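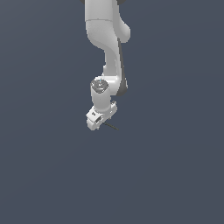
Figure 7.1 White arm against a gray background.

Chapter 7
Paying for Water in a Small Town

In November the town of Lultasville sent its households a water bill they did not understand. The old bill had one line. The new one had a fixed charge, a charge for each unit used, and a line marked "reserve." Calls to the town office began at eight in the morning and went on until closing.

This chapter is about how a public utility sets a price. Lultasville has 1,770 metered connections and a single well field. Most of what it spends — on pipes, pumps and loan payments — stays the same whether people use a lot of water or a little. A town that charges only by the unit will run short of money in a rainy summer.

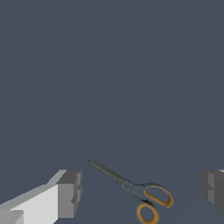 Noel Sarmiento told the town meeting that he lived alone, used very little water, and saw his bill go up all the same. He asked why a careful household should pay more so that a large one could pay less.

His question is a fair one, and we will return to it in Section 7.2. A fixed charge brings in steady income, but it falls hardest on people who use the least. The neighboring town of Drasthorpe took another path. It kept the fixed charge low and set two prices, one for the first 100 units and a higher one for anything beyond that.

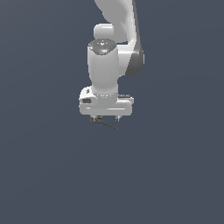

Drasthorpe's plan has costs of its own. In its first year 137 households passed the limit, and many of them were large families — not people watering lawns. Before reading on, write down which plan you would vote for if you lived alone, and which if you lived in a house of seven.

Key terms: fixed cost, unit charge, block rate, reserve fund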